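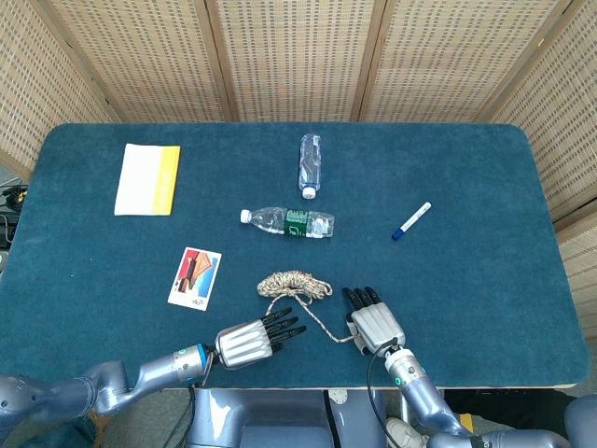 Réunion de l'association des jardins partagés Ernum, 16 décembre 2021, compte rendu rédigé par moi, comme d'habitude (Desmond Escobedo avait « oublié » son stylo). On a commencé avec un bon quart d'heure de retard, le temps de retrouver la clé du local, puis on a attaqué tout de suite par l'arrosage, parce que c'est le sujet qui fâche ! L'été a été rude pour les parcelles du fond et la citerne était vide dès la mi-juillet. Pour ceux qui avaient des semis à tenir pendant les vacances, je rappelle le truc de la bouteille retournée : une bouteille en plastique transparent, petite ou grande comme les deux qui sont couchées sur le feutre bleu de la table, un trou dans le bouchon, le fond découpé, et on plante le tout tête en bas au pied des tomates. Desmond trouve ça laid. Moi aussi, mais mes tomates ont survécu et pas les siennes.

Citerne. Deux devis reçus. Halvorsen propose une cuve enterrée, très belle, beaucoup trop chère pour nous. Prostura propose une cuve hors sol à 2 000 euros, pose comprise, livrable en janvier si on signe avant les fêtes. Longue discussion sur l'emplacement : côté compost (mais l'ombre du noyer, les feuilles dans la gouttière...) ou côté portail, où elle bouchera un peu la vue. Vote : 21 voix pour Prostura et le portail, 6 contre. Je signe le bon de commande cette semaine et je demande quand même s'ils ont un modèle vert foncé.

Cotisations. On reste à 80 euros la parcelle pour l'année prochaine. J'avais préparé tout un argumentaire pour les garder au même niveau et personne ne m'a contredite, j'étais presque déçue. Paiement par virement de préférence, les chèques traînent toujours dans mon sac.

Compost. Il y a encore des agrumes et des sachets de thé avec l'agrafe dans le bac de gauche. Je refais une affichette, plus grosse. Le bac de droite est mûr, servez-vous, mais laissez la fourche sur place s'il vous plaît ! On l'a cherchée tout le mois dernier.

Graines. Asia, la petite courge verte qu'on avait essayée près du cabanon, a très bien donné et tout le monde en redemande. J'ai gardé des graines de côté, passez me voir. Desmond voudrait tenter des pois d'hiver sous tunnel, on lui laisse la bande libre le long du grillage, à lui de trouver les arceaux.

Divers. Le cadenas du cabanon est changé, le code part par message. La serrure du portail coince toujours, il faut soulever en tournant. Prochaine réunion en janvier, date à confirmer dès que j'ai celle de la livraison de la cuve. Séance levée juste avant la fermeture du local.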